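4. Simulated Block-Sorting Task for the Student Project 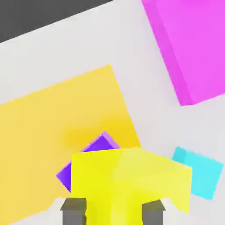 What did the student teams have to make the robot do?
Each team had to write a controller that picked up one named cube from a cluttered tabletop and set it down at a goal position, using only the rendered view and the joint readings.

Figure 4. Simulated view from above, with the yellow cube between the gripper fingers. Other blocks and a flat slab are on the table.

4.1 Task setup

The project ran as the second half of the introductory robotics course at Grindville and was shared with a partner section at Rernville. Both sections used the same simulator build, Texier, which was frozen on 8/21/19 so that all results could be compared. Teams could not change the physics settings, the gripper model or the camera position relative to the gripper. They could change the controller, the image processing and the order in which subgoals were attempted.

At the start of each episode, the blocks were placed at random positions and angles. Placement was rejected and drawn again if two blocks overlapped in space, but blocks were allowed to come close enough to hide one another from the camera. This was a deliberate choice. In the pilot version, held the previous February, a minimum gap was enforced between all blocks, and most teams passed with a simple color threshold and a straight descent. The close placements in the present version make that approach much weaker. In Figure 4, for example, the yellow cube covers part of the purple cube and overlaps a corner of the cyan one. A threshold on purple returns a wedge whose center is not the center of the cube.

Color was also made less reliable as a cue. The large slab on the left of the figure is a golden yellow, close enough to the lemon yellow of the cube that a wide hue range merges the two into a single region. Shading adds to the problem, as the top face of the cube is lighter on one side. Teams that tuned their limits on a single view often found that the limits failed after the next reset.

4.2 Controller structure

A base controller, Fanard, was handed out with the assignment. It has four states: search, align, descend and close. The search state moves the gripper along a fixed path until the target color covers a set share of the image. The align state centers the target between the fingers and rotates the wrist. The descend state lowers the gripper at constant speed, and the close state shuts the fingers until the contact force passes a limit. There is no recovery state in the base version – a missed grasp ends the episode.

All 14 teams kept the four-state layout in some form. The changes fell mainly in the align state. The most common was to fit a square to the visible edges of the target and take the grasp angle from the fit, in place of the mean pixel position used in the base version. Where only one corner of the target was visible, the fit was poorly constrained, and several teams raised the gripper to get a wider view before trying again. A smaller group used depth from the simulator to separate the top faces of the blocks from the table and the slab.

4.3 Data and scoring

Each controller was run on the same list of 100 test resets, which was withheld until after submission. A trial was scored as a success if the target cube was inside the goal region at the end of the episode and the gripper was open. Contact with other blocks was allowed but logged. Practice runs were also logged for teams that agreed to share them, giving 3527 recorded episodes in total. These were used only for the error analysis and had no effect on grades.

We labeled a subset of 237 failed practice episodes by hand. Two labelers worked from the rendered views and the joint logs, and differences were settled by replaying the episode. The labels were wrong target, bad angle, blocked finger, dropped cube and time limit. An episode received the label of the first error that occurred, even when a later one would also have ended the trial.

4.4 Observations on grasp alignment

The blocked finger label was the hardest to assign. When the gripper is low, the target fills much of the lower view and the fingers hide the area next to it. A single rendered view such as Figure 4 does not show whether the fingers have made contact, and the labelers therefore relied on the force log for this class. Teams had the same difficulty while debugging. Written reports often described a grasp as complete on the basis of the image alone, while the log showed that the force limit had not been reached.

We now ask teams to submit the force trace with every image used in a report. The simulator saves both under the same step number – no extra code is needed. The grading script reads the trace directly and ignores the image.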